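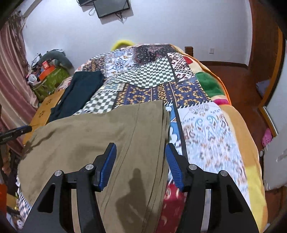
Septiembre, 19:40

Segunda tanda de ropa doblada. Empiezo por los pantalones porque son lo que más volumen ocupa y lo que peor he resuelto hasta ahora. El método de siempre (pernera sobre pernera, dos pliegues por la mitad) deja la marca transversal a la altura de la rodilla y un paquete más alto por la cintura que por el otro extremo. Hoy he probado a tender el pantalón caqui sobre la cama, alinear las costuras laterales y plegar en tercios desde el bajo. El paquete sale más uniforme, pero el último pliegue se abre si no lleva peso encima.

La colcha de retales es mala superficie de trabajo. Las uniones entre cuadros levantan un poco la tela y la prenda no asienta plana. A cambio, el cuadro de damero verde y blanco sirve de regla: alineo el bajo con una fila y el pliegue sale recto a la primera. El ribete amarillo anaranjado lo uso de tope. Con la mesa de las florecitas no cuento, no da el ancho para un pantalón extendido.

Medidas. El cajón inferior de la cómoda Kaltico tiene 45 cm de fondo útil y 13 de alto. Con el pliegue en tercios los pantalones entran de canto y se ven todos sin levantar ninguno. Las prendas verde azulado oscuro van al fondo, las caqui delante. Los jerséis no caben de canto y siguen en la balda de arriba, pendientes.

Rosalba llamó a las ocho menos cuarto para preguntar si le guardo la maleta hasta que vuelva de Riverby. Le he dicho que sí, en el altillo, siempre que venga vacía. Dice que ella enrolla la ropa. Lo probé en primavera: ahorra sitio en la maleta y lo pierde en el cajón, porque los rollos dejan huecos triangulares entre ellos.

Pendiente junto a la cortina: la bolsa verde y todo lo que tiene encima. La caja naranja y roja hay que abrirla y decidir. El peluche gris se queda. Las hierbas secas sueltan polvo sobre la cortina de rayas y convendría pasarlas a la entrada antes de lavarla, a 30 grados y sin centrifugado fuerte, que la otra encogió.

La colcha también necesita un repaso en la costura de uno de los cuadros azul marino de flores amarillas. Natalina tiene hilo del tono y se lo pediré prestado. La modista de Amato pide 210 por revisarla entera y cambiar el ribete, cifra que no voy a pagar por una costura de diez minutos.

20:55. Cajón inferior cerrado sin forzar. Quedan las camisas, que dejo para mañana por la mañana, con mejor luz. Cenar, y comprar bolsitas de lavanda.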